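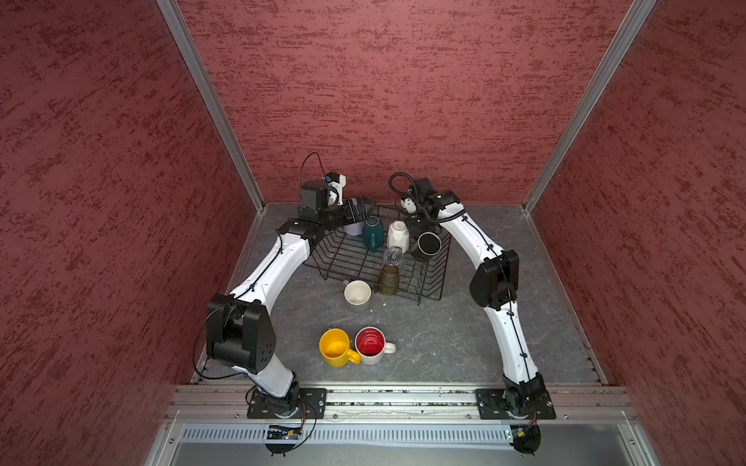 Black wire rack with raised dividers, mugs and the white faceted jar in place.

Mugs in a plate rack: which way up, and where?

Kitchen and Utility > Sinks, Racks and Drainage

zastenance_sink
15th September
I am trying to settle a layout for a small drying rack. It is the ordinary kind: parallel metal rods along the base with raised dividers meant for plates. Most of what goes in it is mugs. The dark teal one and the pale lavender one are at the back, the white jar sits beside the teal, and the black mug with the silver rim is over on the right, standing mouth up.

Points I would like opinions on:

Do you stand mugs upright in a rack like this, or invert them over the rods? Does it make sense to keep all the tall items at the back and leave the front for plates? Is a faceted jar any worse than a smooth one for holding water on the outside?

The plates are 216 mm across and go in the slots without trouble. Mugs are the only thing I keep rearranging.

ridge_tile
Posts: 3,056
Invert them. A mug that goes in upright with a spoonful of water in it still has that water in it an hour later. The rods only help if the rim is resting on them.

As for position, tall items at the back is correct if you load from the front. If the rack is against a side wall and you load from the end, put them at the far end.

Gernik
I disagree with the first part, at least for parallel rods. On a crosswire base the rim gets support in two directions. With rods running only one way, a narrow mug can drop part of its rim between a pair of them and lean. I have chipped a rim that way. I shake the mug out, wipe the inside with a cloth and stand it upright.

ridge_tile
If you are wiping it with a cloth you have dried it, and it can go in the cupboard. The rack is then storage.

Gernik
For mugs used every day, yes, mine is storage. I have no objection to that.

Ilgın Baysal
Both positions depend on the rod spacing, which has not been given. Measure the gap between rods and the outside diameter of the smallest mug at the rim. If the rim sits across three rods or more it will stay level. If it only reaches two, it will tip as soon as the weight of the handle is off center.

Handle direction matters more than people assume. Turn the handle so it lines up with the rods. When it points across them, it tends to land on a divider and lifts that side of the mug. The teal one with its handle to the front would be my starting point for checking this.

On the jar: facets hold a little water along the edges if the jar is upright. It runs off when inverted. I would be more concerned about the foot. Many ceramic jars have an unglazed ring underneath, and that ring takes up water and gives it back slowly. Turn it over and look.

zastenance_sink
Thanks. I will measure the spacing tonight. The jar does have an unglazed ring, I had not considered it. It has left a faint mark on the shelf before.

hadgu_b
The metallic rim on the black mug is the one I would watch. If it is a painted band and not part of the glaze, it should not rest on bare metal at all. I had a set with gilt edges and the band wore through in short dashes, exactly where the wires were. They went from new to shabby between February and summer.

So that one upright, the rest inverted. Both camps can be satisfied.

ridge_tile
Agreed on the metallic band. I would still tilt it. Lean it against a divider with the mouth angled down and the band clear of the rods.

hadgu_b
It slides, unless the dividers are close together. I tried it.

Brokus
Coming from the other direction: a rack with plate dividers is the wrong rack. The dividers take up the area you need for mugs. A flat grid with a separate plate stand holds more of both. I changed over and would not go back.

Ilgın Baysal
It would hold more, but it takes a second footprint on the counter. In a small kitchen that is a poor exchange. I would keep the rack and move the plates to one side as a block - the remaining slots can then be treated as mug area.

Gernik
Check the coating as well. Black coated wire goes first at the ends of the rods and where the dividers are joined. Once it lifts there, you get rust marks on anything pale. Lavender and white would both show it.

zastenance_sink
Measured. The smallest mug reaches across four rods, so inverting is fine for everything except the silver-rimmed one, which stays upright and gets wiped. The jar goes upside down with its foot in the air. No rust at the joints that I can find.

Brokus, I looked at flat grids and the ones I liked were all too deep for the counter.

Brokus
Measure without the drip tray. Most of them work over the edge of the sink.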